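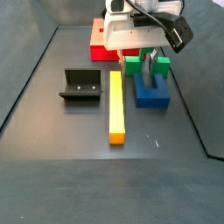
Jular Stacking Blocks, 35-piece set

We've had these out on the shop counter since October and people can't leave them alone! Ruth Flores picked the paints, and they're bright, cheerful colors that hold up to a lot of knocking around. Arches, bars and flat planks all share the same thickness, so even a lopsided tower has a fair chance – until someone bumps the table.

Ages 3 and up
Cotton storage bag included
Wipe with a damp cloth, don't soak
Spare pieces sold singly, just ask for Darlene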